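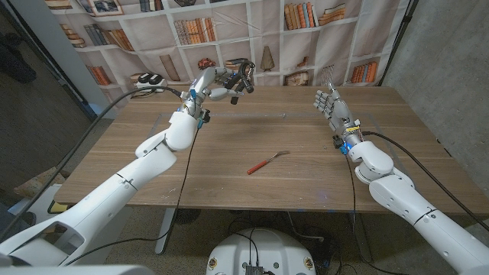 ## 4. Care of the table top

The Hevden table has a light brown top with wood grain. Small scuffs are normal after use.

1. Take away forks and other loose cutlery.
2. Unplug the power strip before you use a damp cloth.
3. Wipe along the grain, then let the top dry for 18 minutes.

**Caution:** Do not put pans hotter than 110 °C on the top.

## 5. Hanging the printed bookshelf cloth

Keep the cloth flat and without folds.
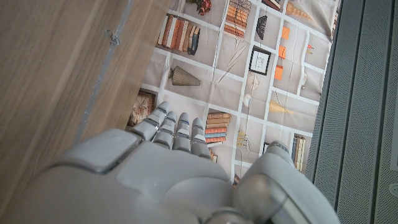
Olov recommends ironing the cloth from the back side, at low heat, and waiting 6 hours before hanging it.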